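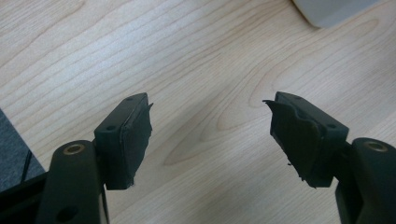 Pads on the Predau fingers, both sides lifting. Right is worse.

Saturday, bench 4

Vitória asked for a straight answer on Predau vs Meller before we order more of either. I don't have one yet and I'm not going to make one up from a spec sheet.

What we know: the Predau pads are foam or something near it, glued on. The sheet says 3033 cycles between pad changes. Odd number, no test method given, no load, no object. I asked Lakatos (the reseller) where it comes from and got the same PDF back. The glue has let go along the edge of the holder on the right finger and the top corner is torn into a point. I can't say how many closes these have on them because the log was only turned on in December.

Effect on grip is the part I care about. A curled pad touches first at the tip, so the object gets nudged before the fingers are closed. Fine for a block. Not fine for anything thin.

Aníbal's box-and-lid task is a decent test for this. Open box, lid off to the side, small black parts to move, one gripper per hand.

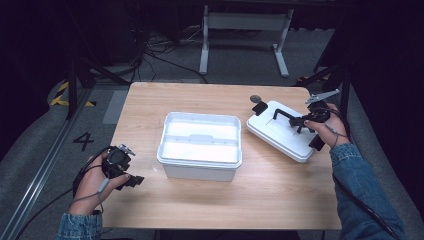 Plan is 200 closes per pad set, same person on both sets, same parts. Aníbal wants to swap operators halfway to "average it out" – no. We did that on the Postamus trial and ended up comparing two people's wrists.

Order of work:
Run the old pads first, as they are. No trimming, no dab of superglue.
New Predau pads, same task.
Meller pads last. They are screwed on, or so the drawing says. Need to check the holes line up with our holders before anyone promises a date.

Things I don't believe yet: that Meller's harder rubber "grips equally well on smooth plastic". That the cable drag on the right hand makes no difference. It pulls on my wrist whenever I reach across, and 7 sessions in I still notice it.

Vitória says we could just reglue and carry on. Maybe. Reglued pads would need their own run of 200 and I have 2 spare sets, so ask her which one she wants to give up.

Aníbal to find out what adhesive Predau uses. If they won't tell us, write that down too.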